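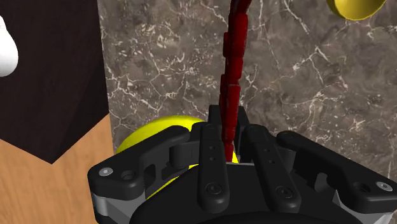 Red and yellow on the marble.

I have been meaning to write up the Clotus countertop compost bin since July, when I bought it for the new kitchen, and my sister Tamara has finally nagged me into sitting down and doing it. She has the older model and we disagree about nearly everything on it, so bear in mind this is only one side of the family talking!

First, a little about how we eat. There are four of us at home and we go through a mountain of vegetables. I make borscht most weeks, my husband Petro lives on cucumbers, and the peels used to sit in a mixing bowl by the sink until somebody (me) carried them out to the heap. I wanted something with a proper lid that didn't look like a paint can, and I wanted it to survive a summer without bringing in fruit flies.

The Clotus cost me $69, and I'll admit I gulped a bit. You can find a plain steel pail for a good deal less. What you get for the money is a tall oval bin with a hinged lid, a lift-out liner bucket and a charcoal filter tucked up under the top. The hinge is lovely. It opens with the back of your wrist, stays up while you scrape the cutting board, and comes down softly without that awful clang. I cook early, sometimes at 5:30 in the morning, and I can now do a whole pot of soup without waking the house.

The liner bucket is where I have my complaints. The handle is thin, and when the bucket is full of melon rinds it digs into your fingers all the way down the yard. It also has a little rim inside that catches coffee grounds, so you need an old toothbrush to get it clean. Tamara says hers never had that rim and I should have bought secondhand. She may be right, but I'm not telling her so.

Smell was my big worry. With the lid closed I notice nothing at all for three days, and on the fourth there is a faint whiff of onion – nothing terrible, and by then it's ready to go out anyway. The filters are supposed to last a season. I changed mine early after a batch of shrimp shells that I should never have put in there, so please learn from me and put those straight in the outside trash.

I did try the Trirnach pail before this one, on loan from our neighbor Zoia, and sent it back after two weeks. It's cheaper and lighter, and the lid lifts right off, so you are forever hunting for somewhere to set it down. If you have a tiny kitchen it might suit you better, as it does fit under a low cabinet and the Clotus needs quite a bit of headroom to open.

Four stars from me. I'd give it the fifth if they would put a decent padded handle on that bucket, and I have written to the company to tell them so – no reply yet.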